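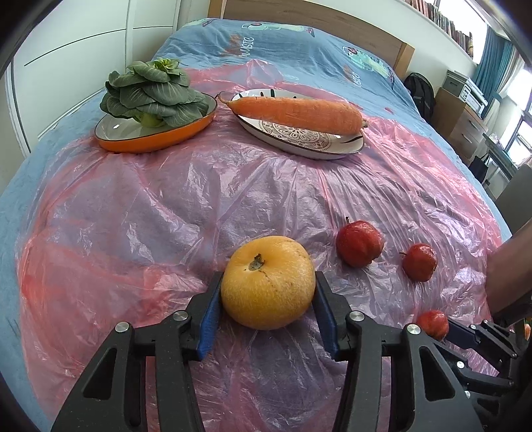

How long do Asian pears keep once you bring them home?

A week or more on the counter if they were firm when you bought them, and two to three months in the crisper drawer of the fridge. Wrap each one in a paper towel and check them every so often for soft spots.

Bendport Kitchen Board > Produce and Storage

osman_row
Following up on the pear question at the top, because I have the same problem with a wider mix. I bought a 100 count box of small red apples at the Kosard farm stand, plus Asian pears, carrots and bok choy. The fridge is full. Which of these can stay out in a spare bedroom that sits at 60 degrees?

tinlid
Apples and pears can stay out for a while. The bok choy can't. It goes yellow in a couple of days next to apples because of the ethylene they give off. Put it in the fridge in a bag with the top left open, and don't wash it first.

quarterpeck
I don't agree on the apples. 60 is too warm for a whole box. They turn mealy fast. I lost most of a box that way last fall. Buy fewer or make sauce.

tinlid
Depends on the variety. Mine were fine for three weeks in a back room. I did sort them first and used up anything bruised.

osman_row
The stand didn't say what variety. They are small and pretty hard.

marrowfat
Hard is good. Spread them out in one layer so they don't touch. An old sheet or some plastic under them saves the furniture if one goes bad - I learned that on a wool blanket. Keep the pears away from anything with a hard stem, as the skin marks easily.

quarterpeck
One layer of a whole box takes up a lot of room.

marrowfat
It does. I use the guest bed until company comes.

dell_borunport
Carrots: cut the green tops off if they still have them, then fridge, in a bag or a container of water. They go limp at room temperature no matter what you do. I change the water every few days. My sister uses damp sand in the garage and gets up to 75 days out of them, but her garage is a lot colder than 60.

osman_row
Thanks. Bok choy and carrots go in the fridge tonight, and I will move the drinks out to make space. Apples in one layer, and I'll start sauce with the soft ones.

quarterpeck
I'd still get half of those apples into the fridge when there's room.

Thread views: 1,615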